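Zallska Lunch Club and Home Visits
Progress report to the Kundell Fund, second period

Prepared by Ningsih Setiawan, project lead

The lunch club has run every week of this period except one in November, when the boiler at Lau Hall failed. We served 2346 meals, and 267 people came at least once. Most live within walking distance. The bus from Skurkum now stops outside the hall at 11.40, and this has brought in people who used to rely on lifts.

Home visits started later than planned. Two of the visitors we recruited moved away before their checks came through, so we advertised again. We now have 20 trained visitors and 93 people on the visiting list. Waiting times are still too long in Skurkum – up to five weeks – and we have moved one visitor over from Zallska to help.

Spending is close to budget. Food cost more than we allowed for, mainly eggs, oil and fresh fruit. Travel cost less, as the visits began late. We would like to move the unspent travel money to food and ask for your agreement to this.

The kitchen at Lau passed its hygiene inspection. The inspector asked us to replace the seal on the large fridge and to keep a written record of delivery temperatures. Both have been done.
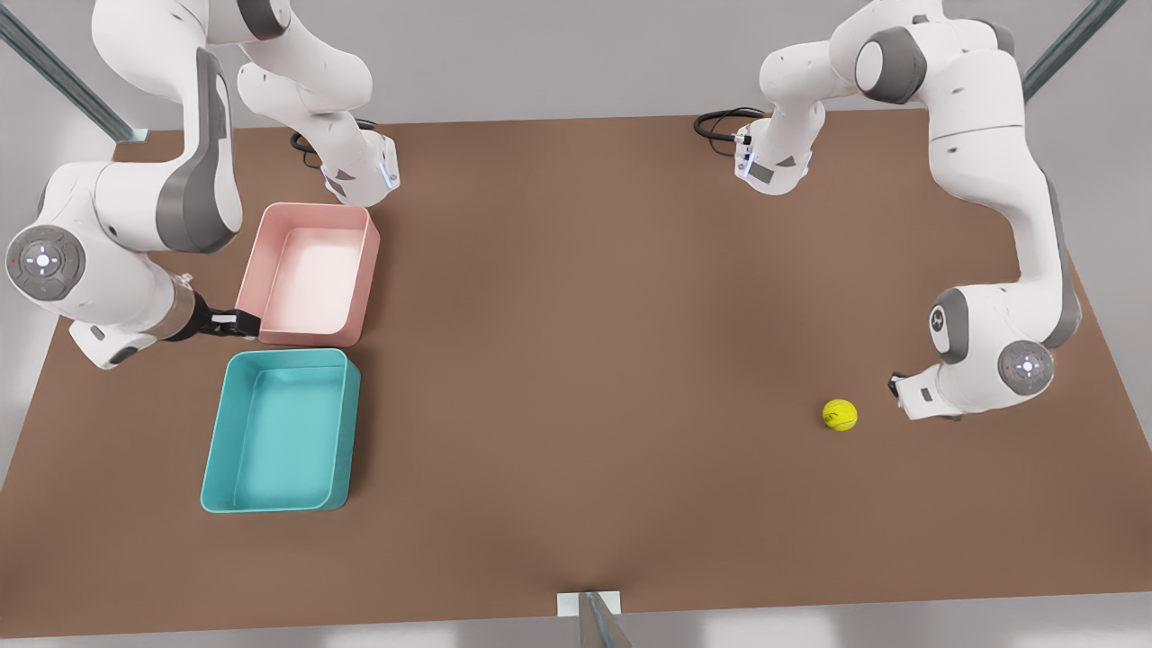
Next period

We will open a second lunch sitting at 1.15 for a trial of eight weeks. Visitor training will be repeated in the spring, with a longer session on hearing loss, as several visitors asked for this. The lease on the hall is due for renewal and the owners have offered the same rent for two years. We plan to accept.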